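Watetti Hand Pair: a skeptical look
October 5, 2024
By Bezawit Demissie

The Watetti Hand Pair is sold as a way to teach a two-armed robot without owning the robot. You hold one gripper in each hand, do the task yourself, and the recording becomes training data. Trekier lists the set at $998, with a case, charging leads and one year of the Monda software. After that Monda is $43 a month, and the product page puts this in small gray type under the shipping table.

I have used other kits of this kind and I went in expecting to be annoyed. The hardware is better than I thought it would be. The fingers close evenly, the pads grip a paper cup without crushing it, and the trigger spring is light enough for a long afternoon. My hands are small and I could reach everything.

Setup is where the page starts to stretch things. "Record in minutes" is true if you skip calibration. If you do what the manual asks, you hold both grippers out in front of you, level and a little apart, wait for the tone, turn them, and wait again. It took me most of a morning to get a calibration that Monda would accept for both hands at once. The manual says to keep the floor clear, which made me laugh, given how many chargers the thing wants.
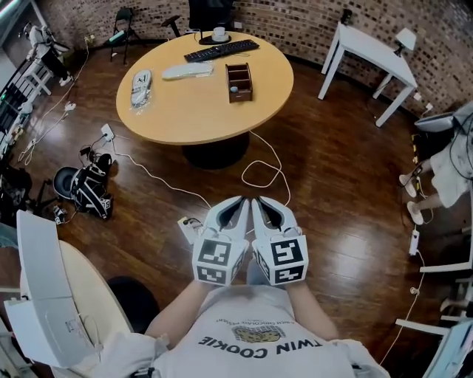
Tracking is fine as long as the markers stay in view. Reach across your own body and one hand blocks the other, and the software fills in the missing stretch with a guess. It does flag the guess, in pale yellow, on a timeline you have to open yourself. I folded dish towels for two days and made 100 recordings. Monda marked 91 of them as good. I watched them all back and would have thrown out plenty of those, mostly for a left hand that slid sideways through a fold.

Then there is the claim that what you record will "run on any arm." I ran mine on the Wolde arms we have at work. Slow pick-and-place was all right. Anything with a twist of the wrist came out wrong, as my wrist bends in ways theirs can't, and there is no warning about that while you record. With remote control you at least find out right away that the arm can't get there. I still prefer it for fussy jobs, even though it's slower and harder on the shoulders.

Who should buy it? A lab that already has arms, has somebody to check recordings by eye, and wants many short, simple tasks. I wouldn't buy it as a first step into robots. An update promised for December is supposed to handle crossed hands. I'd wait for it.

Comments (3)

marlow_t
Same trouble with crossed hands. Turning up the room lights did nothing for me.

Pilar K.
Does the $43 cover both grippers or is it per hand? The page doesn't say.

Bezawit Demissie
Pilar, it's per pair. I had to write to Trekier to find out.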